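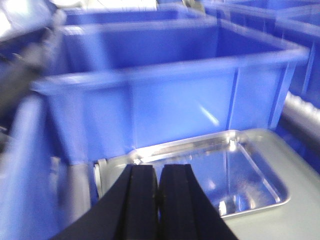
Fuslow opened its doors to the neighbors, and I went along with a notebook

I've lived a ten-minute drive from the Fuslow building for most of my adult life, and until this August I couldn't have told you what went on in it. Trucks go in, trucks come out, the lights are on late. So when a flyer turned up in my mailbox inviting people from Wistby to come and see the robots sorting parts, I put it on the fridge and made sure I was in line before the 10 a.m. start. I wasn't the only curious one! The front desk had handed out 186 visitor badges by lunchtime, and they had only printed 100, so the rest of us got a sticker with our first name written on it in marker.

For anyone who has driven past and wondered, Fuslow packs repair kits. If your dishwasher or your furnace breaks and the repair person shows up with a little sealed bag of washers, clips and springs, there's a fair chance the bag was filled in Wistby. The company keeps 435 different small parts on its shelves, and every kit is a different mix of them. That used to mean people walking up and down aisles with a list. Plenty of it still does, and the aisles were part of the tour too (bring comfortable shoes if they ever do this again, the floor is hard and the loop is long).

The part everybody wanted to see was at the back, where the new picking cells are. There are two of them, side by side behind a clear safety screen, and the staff call them Nisbet and Zanholm, after the two roads that cross outside the gate. I was told this is so that people can shout the right name when something jams. We stood at Nisbet first. It works among blue plastic bins, with a shallow metal tray down in the middle of them, and the arm goes from bin to tray with a pair of black fingers that close on whatever the order calls for. A screen on the wall shows which part it is after next, so you can play along, and the kids in front of me were calling out the answers before the arm got there.

I had expected it to be fast, the way robots are on TV. It isn't, particularly. It swings over to a bin quickly enough, then slows right down and sort of feels its way in. One of the technicians said a person who knows the shelves will beat it easily over an hour, and that they don't mind this at all. What they wanted was something that would keep going through the evening on the dull orders, the ones that are the same nine clips over and over, so that the day crew can come in to the awkward stuff. She also said the shiny tray gave them a terrible few weeks. The cameras had trouble with the reflections, and they tried taping a dark sheet of paper in the bottom before someone fixed it on the software side. The paper worked pretty well, she said, except that it kept getting picked up.

We got to watch a miss. The arm came up from a bin holding nothing, paused over the tray, and went back for another go, and the whole crowd made the sort of noise you hear at a ballgame. On the second try it had hold of a spring. People clapped! I clapped. I don't think I've ever clapped for a spring before.

Then there was the question time, which was livelier than I think the company had planned for. The first question was the one you'd guess, from a man near the back: how many people lose their jobs over this? The floor manager answered that no one has been let go because of the cells and that the evening shift was one they had been struggling to fill for a long time. He was asked whether he could promise that for next year as well, and he said he couldn't promise anything about next year, for robots or for anything else. I heard some muttering at that. I'd have liked a firmer answer myself, but I'll give him credit for not making one up on the spot.

Other people asked about power use (they're measuring it and will put the number up on the notice board by the gate), about whether the arm can tell a bent clip from a straight one (sometimes), and about the noise at night, which has been a sore subject on Nisbet Road for a while. The noise is the trucks, it seems, and the loading dock is getting new rubber bumpers in the fall. One very small girl asked if the robot gets a name badge. It doesn't, but somebody went and wrote it a sticker, and as far as I know it's still on the safety screen.

Zanholm was supposed to be the hands-on one, where you could choose five parts from a list and have them picked for you to take home. It ran until a little after noon and then stopped with an error nobody on the floor could clear, so the last few groups had their kits packed by hand at a folding table. Mine was one of those. I have a bag with two washers, a spring, a hose clamp and a plastic thing I can't identify, and it was packed in no time flat by a woman who chatted to me the entire way through - she has been there since before the parking lot was paved.

There was coffee, there were donuts, and the line for the restroom was too long. Fuslow says it plans another open morning in the spring, with smaller groups and a sign-up sheet at the front desk. School groups can ask about a separate visit before then. Closed-toe shoes are required on the floor, and they do check, so leave the sandals in the car.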